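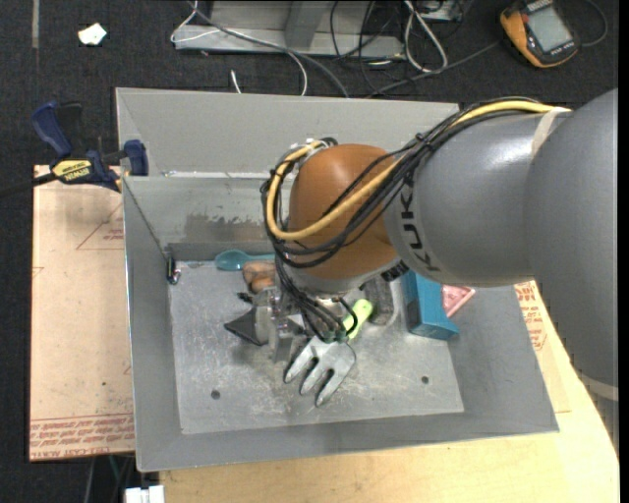 第11卷　第2分册

失物招领

失物招领，指对他人遗失的物品进行收取、保管、公告并发还失主的活动，也指承担这类工作的机构、窗口或柜台。在法律文献中，被遗失的物品多称“遗失物”，拾得物品的人称“拾得人”，丢失物品的一方称“失主”或“权利人”。日常用语中“失物”和“遗失物”不作严格区分，公共场所的标识一般用前者。

失物招领常见于铁路和公共汽车系统、机场、港口、学校、医院、图书馆、商场、剧院、体育场以及各类集市。规模较大的机构设有专门的库房和登记制度，规模较小的往往由门卫、服务台或办公室兼管。

目录
1 名称
2 遗失物的范围
3 历史
4 工作流程
5 分类与保管
6 认领与核对
7 无人认领物品的处理
8 法律制度
9 报酬与费用
10 交通系统中的失物招领
11 集市与港口
12 学校
13 冒领与纠纷
14 参见

名称

“招领”一词由“招”与“领”组成，意为发出告示，请失主前来领取。与之相对的是“寻物”，由失主一方发出，说明丢失物品的样子、时间和地点，请拾得者联系。两类告示在报纸分类栏中长期并列，后来在社区公告栏和网络论坛上也多放在一处。

英语中多称“lost and found”或“lost property”，前者在北美较常见，后者在英国及部分英联邦国家较常见。法语称“objets trouvés”，字面意思是“被找到的物品”；德语的主管机构称“Fundbüro”，同样从“找到”一方命名。日语用“遗失物”和“拾得物”，警察文书中两者分别对应失主的申报和拾得人的提交。

遗失物的范围

遗失物一般须满足以下条件：属于动产；有权利人；权利人丧失了占有，而且不是出于本意。故意丢弃的物品属于抛弃物，权利人已放弃所有权，通常不在招领之列。被盗后又遭丢弃的物品，权利人虽未主动放弃，各地的处理方式不一，有的按赃物移交警方，有的在查明来源之前按遗失物保管。

遗忘物是一个相邻的概念，指权利人暂时放在某处而忘记取走的物品，例如留在餐馆椅背上的外套、落在更衣柜里的泳镜。部分学者主张把遗忘物与遗失物分开，理由是遗忘物仍处在场所管理人的控制之下，失主通常也记得大致的位置。另一些学者认为两者在实践中难以分清，一件物品是忘在那里还是掉在那里，管理人事后多半无从判断。英美普通法中也有“遗忘放置之物”与“遗失之物”的区分，前者一般由场所的占有人保管，后者则在一定条件下偏向拾得人。

漂流物、埋藏物和走失的动物各有专门规则。漂流物指漂在水面或被冲上岸的物品，埋藏物指埋在地下或藏于他物之中、所有人不明的物品。走失的牲畜和宠物需要饲养，保管方式与一般物品不同，很多地方另设收容机构。

历史

对遗失物的规定出现得很早。古代两河流域的法典中已有条文涉及在他人手中发现自己丢失财物的情形，要求双方各自举出证人。罗马法不承认拾得人仅凭拾得即可取得所有权，明知物有所主而据为己有者，可能按盗窃论处。

中国古代称遗失物为“阑遗物”。唐律规定，拾得阑遗物满五日不送官者要受处罚，物品送官后应当公示，等候失主辨认。明代的律文有所不同，拾得人在限期内送官，有人识认的，一半给拾得人充赏，一半还给失主；限期内无人识认的，全部归拾得人。清代大体沿用了这一做法。律文之外，“拾金不昧”作为一种德行，常见于地方志、笔记和劝善书，故事中的拾得者往往在原地等候失主返回，并要求对方说出包裹内的银两数目，以此辨别真假。

欧洲中世纪的遗失物多与领主权或教会有关。有的地方规定拾得人须在礼拜后当众宣布所拾之物，有的地方规定在集市日由差役喊告。走失的牲畜关在村中的畜栏里，主人交付饲料费后领回，过期不领则归领主。

专门的招领机构在19世纪初开始出现，巴黎的警察当局较早设立了集中保管失物的办事处。其后铁路兴起，旅客携带的物品多，行程又长，遗落在车厢和候车室的雨伞、手杖、帽盒和旅行袋不断增加，各铁路公司先后在终点站设立失物房。城市电车和公共汽车普及后，市营交通机构也建立了类似的部门。

20世纪后期，登记工作由纸质簿册逐步转向计算机。早期的系统只是把簿册内容录入数据库，按日期和品类查询；后来出现了可以由失主自行填写的网上申报表。移动电话成为常见失物以后，联系失主的方式也随之改变，不少物品在入库之前就因失主来电而被领走。

工作流程

失物从拾得到发还，一般经过接收、登记、入库、公告、核对和发还几个环节。

接收时，工作人员向拾得人询问拾得的时间和地点，并记下其姓名和联系方式。拾得人不愿留名的，登记为匿名。拾得地点应当写得具体，“候车室”不如“候车室东门内第二排座椅下”有用，失主往往凭这一点就能确认物品是否属于自己。时间不明的，以交来的时间为准，另加说明。

登记的内容包括编号、品名、颜色、材质、尺寸、品牌、损坏情况和附带物品。钱包、手提包等容器通常由两人当面打开，逐一列出内装物品，现金按面额写明，两人在清单上签名。证件只记姓名和类别，号码可以不抄全。贵金属和宝石不写“金”“钻石”之类的判断，只写“黄色金属”“透明石”，以免日后因材质发生争执。

公告的方式有张贴、广播和网上发布等。公告内容要足以让失主认出自己的物品，又不能详细到可以被他人照抄。通行的做法是只公布品类、日期和大致地点，例如“黑色双肩包一个，上午拾于二号楼”，包内物品一概不提。

曾编写过一本招领窗口工作手册的贝内迪克塔·纳尔泰（Benedicta Nartey）主张把“登记”和“描述”分成两张表：登记表对外，栏目尽量少；描述表对内，由经手人用自己的话写，不设固定选项。她的理由是，固定选项容易让经手人挑一个差不多的词填上，而失主询问时用的往往是另一个词。这种双表做法后来被Nesivico登记软件采用，其界面分为“公告栏”和“备注栏”，备注栏的内容不进入对外检索。

分类与保管

入库物品多按品类存放，同类之中再按日期排列。常见的类别有证件、钱包、钥匙、电子产品、眼镜、首饰、衣物、雨具、箱包、书籍文具、玩具、运动用品和杂项。也有窗口完全按日期存放，一周一架，到期整架清理。前一种方法便于寻找，后一种方法便于处理过期物品，规模较大的库房常把两种方法合用，小件按品类，大件按日期。

钥匙是较难处理的一类。单把钥匙外形接近，失主很难用语言说清，核对时通常请失主出示备用钥匙，或者说出钥匙圈上的挂件。有的窗口把钥匙逐串挂在板上，失主可以隔着玻璃辨认；也有窗口反对这种做法，认为钥匙的齿形不应当让无关人员看到。

眼镜和助听器体积小，容易损坏，一般装入硬盒或厚信封。假牙、义肢等医疗用品单独存放。雨伞数量多、价值低，常成捆竖放，每把系一个纸签。衣物在入库前要检查口袋，潮湿的先晾干再收。

食品和其他易腐物品不适合长期保管，多数机构规定当日闭门前处理，仅保留登记记录。药品同样不转交他人，到期后送药房或专门的回收点。刀具、烟花、不明液体等危险品不进入库房，由保安或警方处理。

电子产品在保管期间原则上应当关机，但关机后失主的来电无法接通，因此有的窗口在最初一两天保持手机开机，由值班人员接听，其后再关机封存。工作人员不得查看设备内的照片、信件和通讯录。确有必要寻找失主时，可以使用锁屏界面上的紧急联系信息。

贵重物品放入保险柜，进出均须登记。现金有两种处理办法：一种是原封保存，连同钱包一并发还；另一种是超过一定数额后存入专用账户，发还等额款项。后一种办法管理方便，但失主若对纸币本身有特殊要求，例如收藏用的旧币或连号钞票，就会产生争议，所以硬币册和外币一般不存入账户。

标签的材料和写法也有讲究。纸签受潮后字迹容易模糊，粘胶标签会在皮革和漆面上留下痕迹，较稳妥的是用细绳系挂的厚纸签，正反面都写编号。不能系绳的小件放入透明袋，标签放在袋内，字面朝外。

认领与核对

认领人应说明丢失的时间、地点和物品特征。核对的原则是由认领人先说，工作人员后看，不把物品直接摆出来让其挑选。特征应包括一两处公告中没有写到的细节，例如衬里的颜色、某处缝补的痕迹、书页里夹着的票根。能出示购买凭证或旧照片的，可以作为佐证。

说法与实物略有出入并不少见。人们对随身物品的记忆常不准确，把深蓝说成黑色、把布面说成皮面的情况经常发生，尺寸也容易说大。有经验的经手人会换一个角度继续询问，问包里还有什么、拉链朝哪一边、最后一次使用是在什么地方。若仍不能确定，则请认领人提供书面说明，过几日再作答复。

发还时，认领人出示身份证件，在登记表上签名并写明日期。代领的须有委托书或失主的书面说明。证件类物品只发还本人，或者寄回签发机构。儿童认领价值较高的物品，通常由家长或教师陪同。

两人以上认领同一件物品时，工作人员应分别询问，不让双方听到彼此的回答。仍无法判断的，物品继续保管，由当事人自行协商或诉诸法律程序，招领机构不作裁决。

无人认领物品的处理

保管期限长短不一，从几周到一年以上都有。期满后的处理方式包括交还拾得人、移交政府、拍卖、捐赠和销毁。

拍卖在欧洲和北美的交通机构中较为常见，箱包有时不分拣内容，整件出售，衣物和雨伞成批出售。所得款项扣除保管费用后归入公共账户或慈善基金。捐赠多用于衣物、玩具、书籍和眼镜，接收方包括福利机构、学校和旧货商店。带有个人信息的物品，如日记、相册、存储卡和证件，不宜拍卖或捐赠，应予销毁或送交有关部门。

销毁也需要留下记录。记录中写明编号、处理日期、方式和两名经手人的姓名，保存期一般长于物品本身的保管期。失主在期满之后才来询问的情况时有发生，有记录可查，至少能答复物品的去向。

法律制度

各国对遗失物的规定，大致可以按拾得人能否取得所有权分为两类。

一类允许拾得人在履行报告和保管义务之后，于期满时取得所有权。德国、日本和中国台湾地区属于此类，期限和程序各不相同。在这类制度中，拾得人须先向主管机关或失主报告，隐匿不报的丧失取得权和报酬请求权，情节严重的可能构成侵占。

另一类不允许拾得人取得所有权。中国大陆的《民法典》规定，拾得遗失物应当返还权利人，拾得人应当及时通知权利人领取，或者送交公安等有关部门；遗失物自发布招领公告之日起一年内无人认领的，归国家所有。拾得人在送交之前、有关部门在领取之前，应当妥善保管，因故意或者重大过失致使遗失物毁损、灭失的，承担民事责任。

英美普通法的传统以占有为中心。18世纪英国有一则著名判例，一名扫烟囱的少年拾得一件首饰，送到金匠处估价，店方取下宝石不还，法院判少年胜诉，理由是拾得人虽非所有人，但其权利优于真正所有人以外的一切人。后来的案件进一步讨论了拾得地点的影响，例如物品在店铺地面上还是在土地之中，拾得人是顾客还是雇员，结论依具体事实而定。美国许多州另有成文法，规定超过一定价值的物品须交警察。

报酬与费用

失主领取物品时，通常应支付保管期间发生的必要费用，如邮寄费、动物的饲料费和公告费。至于报酬，各地规定不同。有的法律给予拾得人法定报酬请求权，按物品价值的一定比例计算；有的只承认失主在悬赏中自愿作出的承诺。中国大陆属于后者，权利人悬赏寻找遗失物的，领取时应当按照承诺履行义务，拾得人侵占遗失物的，无权请求保管费用，也无权请求权利人履行承诺。

在车站、商场等场所内工作的人员拾得物品，一般视为职务行为，不得索取报酬。有的雇主在内部规章中写明，员工收到失主谢礼的应当登记。

主张法定报酬的人认为，它能促使拾得人交出物品，并补偿其时间和路费。反对者认为报酬会使归还行为变成交易，也会给无力支付的失主造成负担。折中的办法是设定上限，或对证件、钥匙等仅对失主有意义的物品另行估算。

交通系统中的失物招领

交通工具上的失物有流动性，物品丢失的地点与被发现的地点常相隔很远。一件落在车厢里的行李可能在终点站、车辆段或清洁工班的休息室中被找到，登记地点因此需要与线路和车次对应。失主往往只记得上下车的站名和大致时刻，由工作人员反推车辆编号。

Nulto公共汽车线的做法是，每辆车在收车后由司机和清洁人员各检查一遍，拾得物品装入写有车号的布袋，次日早晨送到总站窗口。该线的窗口除星期六外每日开放，星期六收到的物品并入下一个工作日登记。据其内部通报，一个冬季里窗口收到将近330件雨具，多于其他各类物品之和。线路管理方随后把雨具从总登记簿中分出，另立一册，只记日期、颜色和柄的形状。

航空运输中的失物分为客舱遗留、候机楼遗留和托运行李三类，分别由航空公司、机场和行李部门负责，失主不清楚分工时常要询问几处。安检处遗留的物品以皮带、外套和笔记本电脑为多，一般先在安检台保存至当班结束，再送机场统一的窗口。

出租车的情况又有不同。乘客手中若有车票或电子订单，可以直接联系司机；若没有，只能依靠车辆特征和上下车地点查询。司机专程送还物品，往返里程的费用由谁承担，各地惯例不一，多由双方商定。

集市与港口

露天集市没有固定的门厅和服务台，失物多由摊主代收。Adjei集市在11月的旺季设一个临时招领棚，位置靠近秤房，由各排摊位轮流派人值守。棚内不过夜存放物品，收市时未领走的移入市场办公室。埃比尼泽·弗林蓬（Ebenezer Frimpong）在一篇关于该集市管理的短文中提到，摊主更愿意把失物留在自己的摊上等人回来，因为买主记得的是摊主的面孔，记不住棚的位置。短文附有一份摊主访问记录，受访的7位摊主中只有2位向招领棚交过物品。

港口和渡轮码头的失物与车站相近，另有工具、绳索和防水衣物等与作业有关的物品。Sterov码头把旅客失物和船员失物分开登记，船员失物按船名存放，等该船下次靠泊时交给值班船员签收。落水物品不属于招领窗口的职责，由港务人员打捞后按漂流物处理。

学校

学校的失物以衣物、水壶、饭盒、文具和体育用品为主，丢失者年龄小，常常不会主动寻找。小学多在走廊或门厅放置开放式的箱子或挂架，供学生和家长自行翻看，学期末把剩余物品集中摆出。低年级教师通常要求家长在衣物内侧写上姓名，这比任何登记制度都更容易使物品回到原处。

中学和大学的失物中，校园卡、钥匙、耳机和充电器的比例较高。校园卡可以直接通知本人，其余物品放在宿舍楼、图书馆和教学楼的各个值班处，分散保管给查找带来不便。部分学校设立统一的网页，由各值班处分别填报，实物仍留在原地。图书馆还会在还回的书里发现夹带的信件、照片和票据，这类物品一般按借阅记录联系最后一位读者，联系时只说明夹有物品，不说明内容。

冒领与纠纷

冒领指并非失主的人假称失主领取物品。常见的手法是先看公告，再照公告内容描述；也有人以询问为名反复试探，由工作人员的反应推测物品特征。防范主要依靠限制公告内容、查验身份和保留签收记录。物品被冒领后，真正的失主可以向冒领人请求返还，保管机构若在核对中有重大过失，也可能承担赔偿责任。

另一类纠纷涉及物品的完整。失主领回钱包后称现金短少，拾得人和保管机构均否认取走。若接收时已由两人当面清点，并请拾得人在清单上签名，责任较易分清；若没有清点，通常难以举证。因此一些机构在拾得人交来钱包时要求其稍候，待清点完毕再离开。

寄还物品也会引起争议。包裹途中损坏或遗失时，由哪一方承担损失，取决于寄送是应失主要求还是由机构主动进行。较为普遍的做法是在寄出前请失主确认地址、寄送方式和是否保价，并把确认内容附在登记表后。

参见
遗失物
埋藏物
漂流物
无因管理
先占
行李寄存
拾金不昧
寻物启事

分类：动产　公共服务　物权法　交通服务设施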